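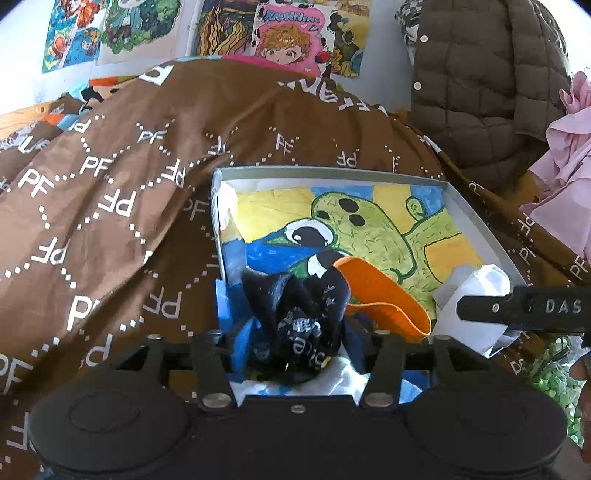
회색 얕은 상자, 정리 중. 안쪽에 초록색 캐릭터 그림, 앞에 주황색 굽은 조각과 글자 무늬 검은 천.

처음 | 노트 목록 | 소품 | 재료 | 이전 | 다음

4/1/26
클렉소프(Clekthorpe) 공방 노트, 쓴 사람: 셀레스트 바프티스타(Celeste Baptista)

오늘은 소품 선반의 아래 칸을 계속 정리했습니다. 지난번에 인형극 재료는 끝냈고, 이번에는 종류가 정해지지 않은 물건의 차례입니다. 우리 목록에는 "기타"라고만 되어 있는데, 저는 이 단어를 별로 좋아하지 않습니다. 기타에 들어간 물건은 다음 공연 때까지 아무도 찾지 못합니다.

그림부터 적습니다. 손으로 색칠한 그림이고 종이에 그렸습니다. 초록색의 큰 캐릭터인데, 저는 선인장이라고 생각하고 두샨(Dušan Halilović)은 감자라고 말합니다. 울퉁불퉁한 것은 맞지만 감자가 초록색이면 먹으면 안 됩니다. 오른쪽에 팔처럼 올라간 부분이 있어서 인사하는 것 같습니다. 눈은 크고 하얗고, 위쪽에 검은 점이 모여 있습니다. 배경의 노란색에는 퍼지는 선이 있어서 저는 햇빛으로 읽었습니다. 파란색은 진합니다. 마커인지 색연필인지 확실하지 않아서 목록에는 "채색, 종이"라고만 썼습니다. 재료를 아는 사람은 여기에 보충해 주십시오.

그림을 상자에서 빼서 평평한 서류철에 넣을까 생각했습니다. 그런데 상자 안쪽에 세워 두면 작은 무대의 배경처럼 보여서 마음에 듭니다. 9월의 어린이 행사에서 그대로 쓸 수 있을 것 같습니다. 결정하기 전까지는 상자에 둡니다. 풀로 붙이지 마십시오. 예전에 브리킬베르그(Brikilberg) 풀로 배경을 붙였다가 떼는 데 오후가 다 갔고, 종이의 뒷면도 같이 떨어졌습니다. 고정이 필요하면 종이 집게를 쓰십시오.

주황색 조각. 휘어진 모양이고 표면에 가는 골이 있습니다. 이름을 몰라서 노트에는 "혀"라고 썼습니다. 두샨은 그 이름을 보고 웃었지만 더 좋은 이름을 말하지 못했으므로 "혀"로 남습니다. 제 생각에는 용 인형의 입에 쓰면 좋겠습니다. 접착 시험은 아직 하지 않았고, 무게도 재지 않았습니다. 인형의 턱은 100그램보다 무거운 것을 달면 닫히지 않으니까 먼저 저울이 필요합니다. 저울은 위층의 조르제비치(Đorđević) 작업실에서 빌려 갔습니다. 돌려받으면 이 줄 밑에 무게를 적겠습니다.

검은 천. 하얀 작은 글자와 무늬가 인쇄되어 있습니다. 구겨진 상태라서 글자는 읽지 않았습니다. 크기를 재려면 펴야 하는데, 다리미를 바로 쓰는 것은 반대합니다. 인쇄가 다리미에 붙을 수 있습니다. 면 수건을 사이에 놓고 낮은 온도로, 그리고 먼저 구석에 조금만 해 보십시오. 펴면 어떤 용도인지 알 수 있겠지요. 지금은 "천, 검정, 인쇄 있음"으로 등록했습니다. 만약 충분히 크면 무대의 바닥에 깔고 싶습니다. 초록색 캐릭터 앞에 검은 바닥이면 색이 잘 살아납니다.

상자 자체에 대해서. 얕고, 벽이 얇고, 회색입니다. 금속처럼 보이지만 자석을 대 보지 않았으므로 재질 칸은 비워 두었습니다. 뚜껑은 목록에 없습니다. 선반에 올릴 때 그 위에 다른 상자를 쌓으면 그림의 윗부분이 눌릴 것이 걱정됩니다. 그래서 이 상자는 맨 위에 놓기로 합니다. 라벨은 앞쪽에 붙입니다. 라벨 문구는 두 가지를 생각했습니다.
"무대 상자 / 초록 친구"
"배경 그림, 혀, 검은 천"
첫 번째는 예쁘고 두 번째는 찾기 쉽습니다. 두샨은 두 번째가 좋다고 합니다. 저는 아직 첫 번째 쪽입니다.

라벨 종이는 클릴타드(Cliltard) 것이 거의 끝났습니다. 한 묶음에 1,000원이니까 다음 장보기 때 같이 사겠습니다. 하얀색으로, 광택 없는 것. 광택 있는 종이는 연필로 쓰면 지워집니다.

남은 일
- 저울을 돌려받기 (두샨)
- 주황색 조각의 무게와 길이 적기
- 천을 펴고 크기 재기, 다리미는 위에 쓴 대로
- 상자에 자석 대 보기
- 그림의 작가 이름 찾기. 어린이반 선생님에게 물어보겠습니다. 이름이 있으면 행사 안내문에도 넣고 싶습니다.

추가: 두샨이 이 노트를 읽고 "선인장에는 가시가 있어야 한다"고 연필로 써 놓았습니다. 가시 없는 선인장도 있습니다. 목록의 이름은 "초록색 캐릭터"로 하고, 이 문제는 점심시간에 계속합니다.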